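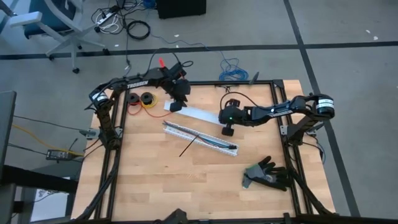
Section 3: Comparing two sets of gripper fingers

Before you begin, do give yourself a quiet half hour, as the Selance fingers take a little getting used to and it is a shame to rush them.

1. Open Skatura and load the bench profile for two arms.
2. Bring both grippers in over the middle of the table and let them settle.
3. Run the wire task 9 times with the standard fingers - the same wire each time, please. 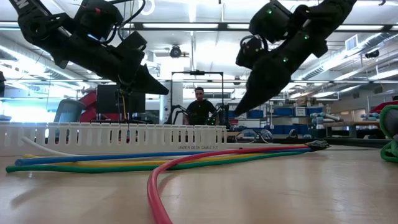
4. Park both arms, fit the Selance fingers and run the task 9 times more, so that you have 18 runs to compare.

Note: thicker cable needs a wider opening, so set this afresh if you change over from thin wire.

Caution: keep your hands well clear until both arms are parked, even if they seem perfectly still.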